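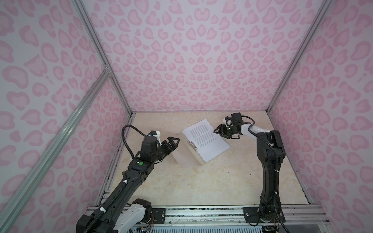
Two arms and a sheet of printed paper on a frosted box.

Unit 4: School Vision Screening and Referral
Instructor: Gleice Amaral

4.1 Purpose
Screening sorts children into pass and refer. It does not diagnose. A child who is referred needs a full eye exam by a licensed provider.

4.2 Distance acuity
Test each eye alone, right eye first. Cover the other eye with an adhesive patch. Hands are not accepted as covers, as children look between the fingers. Record the smallest line on which more than half of the symbols are read.

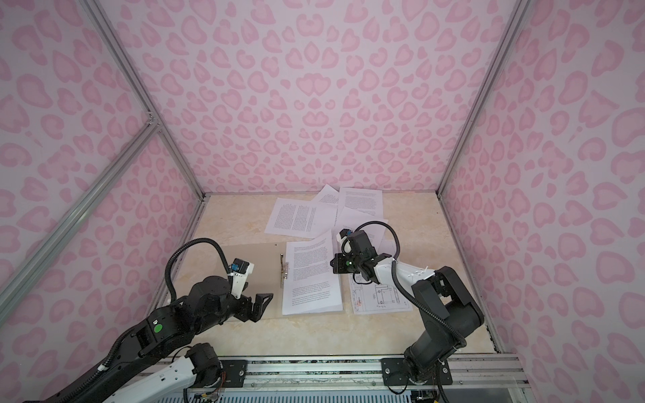 A child who wears glasses is tested with them on. If the glasses are at home, reschedule.

4.3 Worked figures
The Quintana district screened 504 children in January. Of these, 133 were referred, a rate of roughly 26 percent. By the end of term, 14 of the referred children had no exam on record. Count these as open referrals, never as passes.

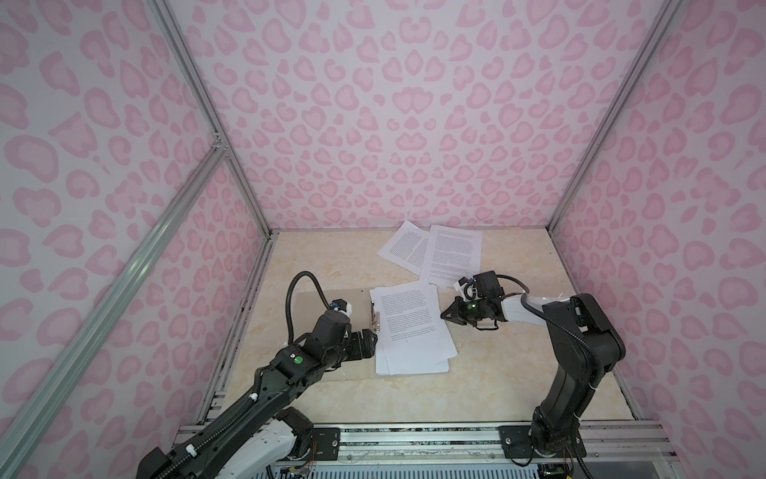 4.4 Follow-up
Send the referral letter in the home language. Call the family if no reply is received. Log every contact with date and initials.

Reading for next unit: Godoy, Cataract in School-Age Children, sections 1 and 2.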